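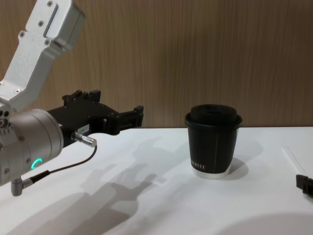

Fig. 1. Arm at the left of the white tabletop, wrist joint with green LED ring.

Search this repository... Go
Shares 2 Comments 0

Callura Rainfall Ledgers: README

Callura is a transcription of daily rainfall readings from the handwritten ledgers of two stations, Flenero and Saltonero. The release covers 554 ledger pages, of which 254 come from Saltonero. Page order follows the bound volumes. Where a volume was rebound out of sequence, the order in the binding is kept and the corrected order is given in the field seq_fixed.

Contents

pages.csv — one row per ledger page
readings.csv — one row per station and day
notes.csv — observer remarks, transcribed as written
stations.csv — station name, elevation, gauge type

Reading fields

station: flenero or saltonero
day: calendar day printed on the ledger line
depth_raw: the entry exactly as written, including fractions and ditto marks
depth_mm: converted value, blank when depth_raw cannot be resolved
flag: T for trace, M for missing, A for accumulated total, Q for doubtful reading

A blank depth_mm is not zero. Zero is recorded only where the observer wrote a zero or a dash. The Flenero observer used a dash for a dry day; at Saltonero a dash means no observation was made, and those rows carry flag M. The two conventions were confirmed against the monthly totals.

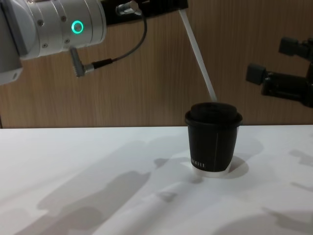
Fig. 2. Wrist joint and right-angle connector with thin black cable.

Transcription

Each page was keyed twice by different people and the two versions compared. Disagreements went to Poonam Garg, whose decision is final for this release. On 500 pages the daily entries add up to the observer's monthly total. The remaining pages have check_sum set to fail in pages.csv, and no entries on them were altered to force a match.

Snowfall was melted before measurement at Flenero. Saltonero has no record of the method used, so February readings from the two stations should not be compared directly.

Accumulated totals

An entry flagged A covers every day since the last unflagged reading.
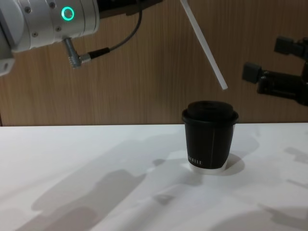 The total is assigned to the day it was read and is not spread over the earlier days. Users who need a continuous daily series must choose their own method of splitting it. The Sengar script in tools/ does an even split and writes its output to a separate file. It does not handle totals that cross a month boundary.

Known problems

Water damage hides the right-hand column on several Flenero pages. Temperature columns were not transcribed.

Last updated August 26, 2025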